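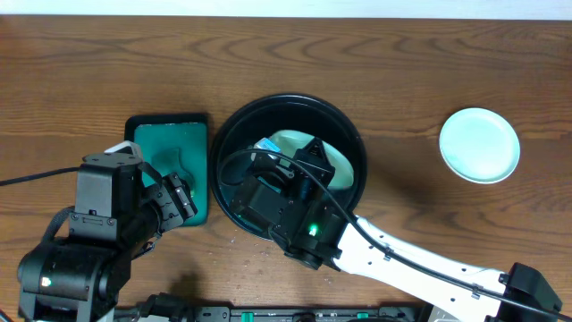 A mesa de hoje: bandeja azul-esverdeada, a redonda preta e um verdinho menta lá dentro 💚

Gente, segunda-feira, 14 de setembro, e eu estou feliz da vida por causa de louça. Louça!

Explico: desde junho eu vinha juntando peça colorida pra montar a mesa do lanche. Comecei com 2 pratinhos da Ollero e agora já não cabe no armário.

A preta grande é a minha paixão. Paguei 82 reais numa lojinha da Zandness e usaria até pra servir gelatina. Tudo que é clarinho fica lindo em cima dela, testem em casa!

E essa madeira avermelhada, com os veios ondulados? Eu quase cobri com toalha – ainda bem que desisti. Jogo americano, no máximo.

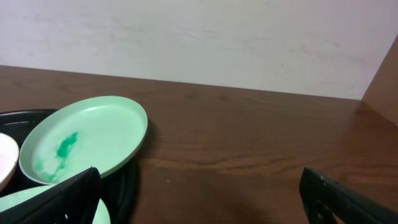 O menta com o preto ficou tão bom que já mudei o plano do fim de semana: nada de louça branca combinandinho, vou misturar tudo. Tigela branca entra também, claro, que ela segura o conjunto.

Seremos 4 pra lanchar. Vai ter bolo de fubá, pão de queijo e aquela pastinha de ervas da Fulto que eu como de colher.

Dica pra quem tem prato de plástico claro: água morna, sabão neutro e 15 minutos de molho antes da esponja macia. A parte verde da esponja risca, eu aprendi com um prato que eu amava.

Próxima da lista são os copos da Onsri, aqueles baixinhos. Alguém tem? Empilham bem? Me contem a cor de vocês que eu tô entre o âmbar e o rosa e não consigo decidir!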